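Visit to the Clalent open day, 22 June 2023

I had wanted to see the Clalent building from inside for a long time. I pass it every week with the bus, and I knew only that it was a spinning mill before and that now many small firms rent rooms there. The open day was free, but one had to register, and my number was 2764.

Our guide was Leire Villanueva, who works in the house office. She took a group of 12 people up the old stairs, 67 steps, because the goods lift is not permitted for visitors. She explained that the floors were made very strong for the spinning machines, and that this is why today's tenants like them. The windows on the north side are still the first ones. In winter it is cold there, she admitted.

On the second floor we visited Ondieki, a bookbinding workshop. Victor Obura let us touch the different papers and showed how he sews the sections together. I asked if a damaged dictionary from my grandfather could be repaired. He said yes, but he has no free time before September.

After this we had a break in the canteen. The lentil soup was very good and a little too salty. I sat with Ho-yin Yuen, who came by train only for the roof, where the water tank stands. It holds 3000 litres and was once for fire protection. From the ladder one can see the river and the railway yard.

The last floor has the newest tenants, and there the doors were open and one could walk as one liked. I stayed longer than I planned and missed two buses.

Next year I would come earlier, as the bookbinding room became quite full after lunch. Bring flat shoes for the stairs. 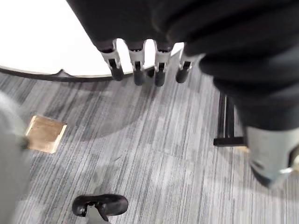 Robot gripper fingers near a table, Clalent open day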